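**Hunelville Shared Kitchen, users' meeting, 26th August**

Present: 6 members. Apologies: 2.

**1. Last minutes**

Agreed with one correction. The key deposit is held by the Gallegos office, not by the kitchen group.

**2. Dishes**

The plates are now a mix of several sets. Members who brought plates from home are asked to take them back or say they are happy to leave them. Anything not claimed by November becomes kitchen stock.

It was asked whether we should buy one matching set. A quote from Kinolia for plates and bowls came to $1,824. The meeting felt this was too much while the plates we have are still good. No purchase for now.

Chipped plates go in the box under the sink. Do not put them back on the shelf.

**3. Dish rack**

The black wire rack stays on the counter. Plates go upright in the slots, one to a slot. Glass plates should not be left under the rack, where they are hard to see. Plates are to be put away by whoever has the last booking of the day. A second rack was suggested but there is no room for it next to the stove.

**4. Counter**

The flowered white countertop is to be wiped with a soft cloth only. The scouring pads have been moved to the lower drawer for use on pans.

**5. Money**

Balance is $2,724. The Clarkard water heater service is due and will be paid from this. Booking fees stay the same.

**6. Other business**

The back door sticks. To be reported to Gallegos again.

Two tea towels are missing. Please check at home.

Next meeting in November, same room, date to be posted on the door.

**Attachment to item 3**

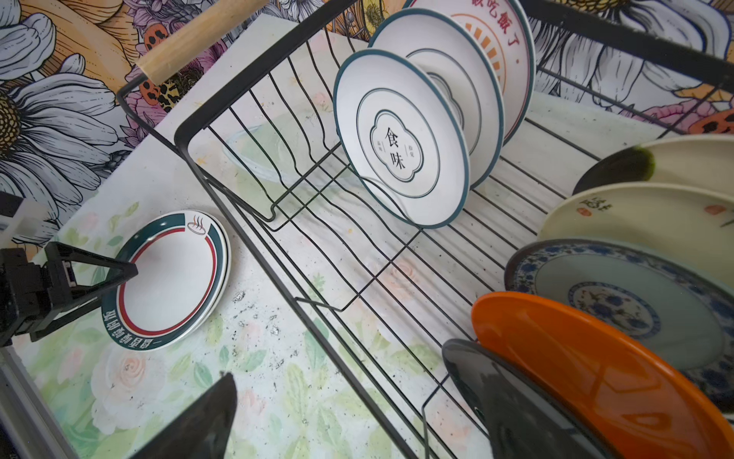 Dish rack and plates on the kitchen counter.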